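## What changed on the packing benches

For my project I spent three weeks at Hollemora, a toy returns warehouse just outside Drellden. They've started bringing grippers in for the soft stuff, and I wanted to know what that does to the people who've been sorting it by hand for years (one woman has been there 17!).

I went in expecting a lot of worry about jobs, and there was some. But mostly people wanted to talk about their wrists. On a busy shift one bench gets through 483 toys, all picked up, turned over and dropped in a crate, and by the afternoon your hands really know it. I tried it for a morning and was hopeless!
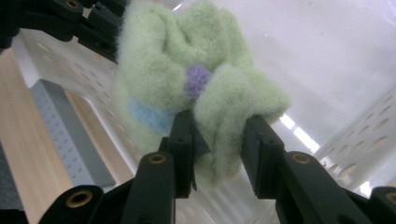 *Fig. 1: Mint-green soft toy held between the two gripper fingers.*

Soft toys are a pain to automate because they squash and flop about, so the staff end up teaching the thing a lot. The sorters I interviewed were quite proud of that, though a couple felt they should be paid more for it, and I think they've got a point. Their job sheet still says "sorter" and nothing else.

The other change was the chat. Two people used to share each bench, now it's often one, and the older staff miss the company. The manager hadn't thought of that until I brought it up, and has since moved the tea break to 10.30 so both lines get it together.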